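Subject: Re: the Jalico laundry kit, worth it or not?

Hi all,

Picking up the thread from last week, quoting the part I'm replying to:

> We're a small guesthouse and we're looking at the Jalico two-arm kit for
> towels and staff clothes. Rastogi quoted us 3202 dollars for the season
> with setup. Has anybody on the list had one running on a plain front
> loader? Does it need a special basket? And is the wrist camera add-on
> worth paying for?

We've had ours on trial since July, so I can at least tell you what we think of it! We use a regular front loader with a cheap plastic basket (the kind with little holes in the sides and the sticker still on the bottom) pushed right up close to the machine. The arms work on either side of it. I was all set to order the Brararik basket from the catalog, and I'm so glad I didn't bother.
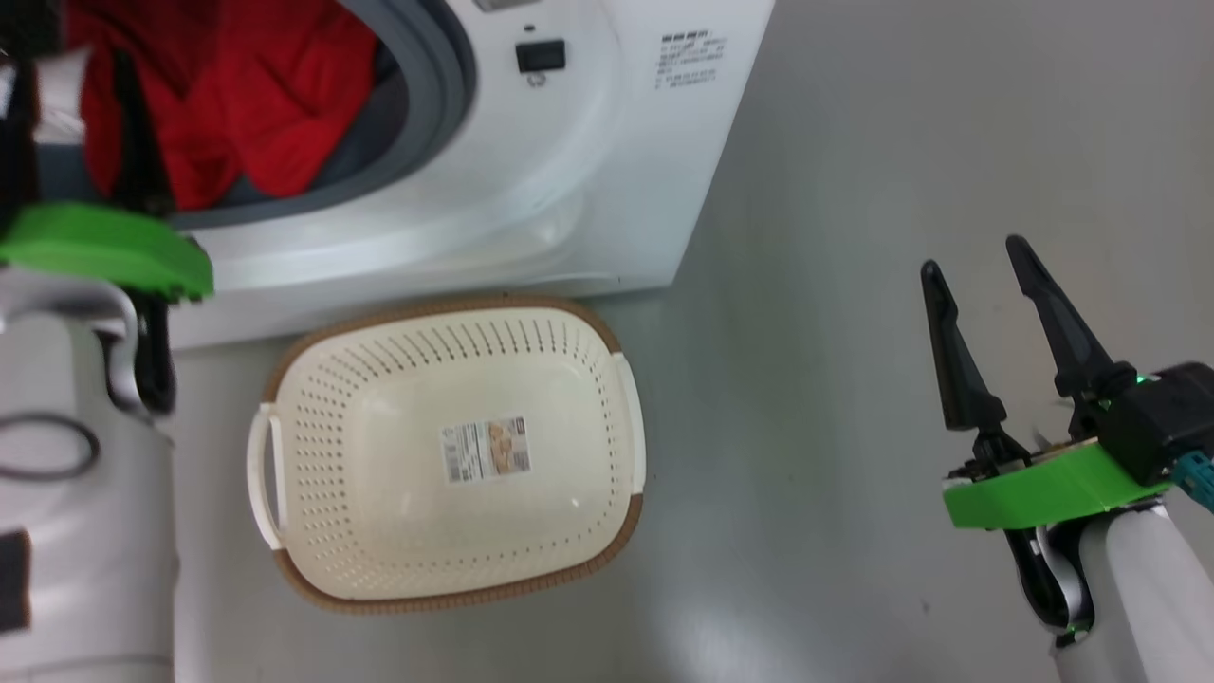 Does the kit have to be bolted to the floor?

The base stands on four rubber feet and the weight holds it in place, so we've never drilled anything, and two of us can roll it away for mopping if we lock the arms first.

Setup took us most of a morning. The Rastogi installer was patient, but the manual reads like it was translated twice, and the page on drum height is just wrong (ask for the loose correction sheet). Vendberg sells the same kit with a longer warranty and slower shipping, if that matters to you. So far we've put 863 loads through it and had to replace 2 finger tips, both my fault for closing the door on them. 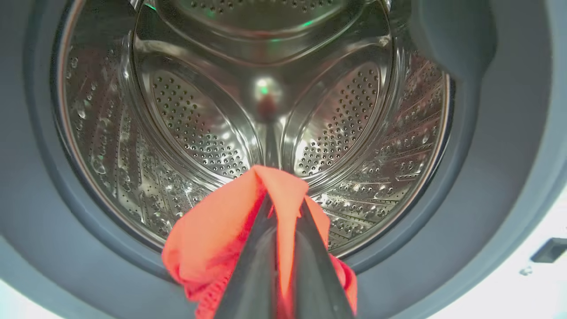

As for the add-on, I'd pay for it again. Ours came bundled, so I can't give you a separate price, sorry. The head camera is fine for finding the basket but you don't get much of a look down into the drum from up there. With the wrist one you're looking right past the fingers and whatever cloth they've pinched, all the way to the hub on the back wall, and I like being able to check for a stray sock from my desk. Dark socks are still a pain, mind you.

It's slow, more than 60 items in a load and you'll want to go have lunch. We run it overnight. If you send me your washer model off-list I'll look it up on the fit chart.

December 2021, still on the trial rate, will post again when the real bill comes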